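What the arm changed at our shop

9 January 2023

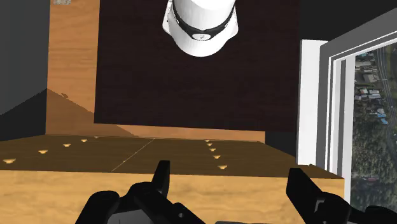

The arm at the long cabinet, from the simulation we plan with.

We put the arm in at Lostham last June. Before that, Ursina Ammann and Conall Kavanagh pulled parts by hand, 400 on a busy shift. Now every new job gets run on screen first, and Ursina does most of that. She had never used the software before and needed 20 hours of training, paid.

Conall moved to repairs. He likes it, but he misses the talk — the two of them worked side by side for years. I miss hearing it too.

No one lost a job. The late shift is gone, though, and so is the extra pay that came with it. Emil Ortner took that hardest and said so at the meeting. Management says they'll look at the rates again. I'll write more when they do.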